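September 8, 2023
Bundgate bench, student cloth-folding project. Entry: S. Antoniadis

Two-arm fold, orange cloth on the white table. Target for the October demo is 18 clean folds out of 30. Controller is still the Doronau build from last term, log counter at 1397 when we started.

Changes since last entry: closing speed on both grippers down to 60 per cent, wrist camera exposure locked, second arm's approach moved further out so the two wrists do not meet over the middle of the table. Mikuš wants the approach angle logged with every attempt. Added as a column.

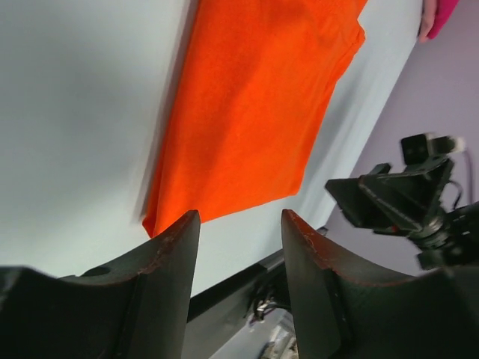 Why start each attempt with the cloth at a slant?
The policy learned square starts far too well last term and missed the corner as soon as the cloth was turned. Slanted starts are now part of the set, mixed in with the square ones.

Fingertips on the first arm are scuffed along the upper edges. Measure the gap at full close before the next session and compare with the spare pair. If the two differ, swap and redo the gripper zero.

Corner grasps still fail more often than edge grasps. Suspect the height offset, which was set for the thicker Jorkosham cloths and never redone. Drop it in small steps, one change per batch, and write the value on the sheet.

Cable on the second arm's camera: check slack at full reach. Re-tie if it pulls.

To do: offset, finger gap, copy logs to the shared drive, book the bench for the next batch.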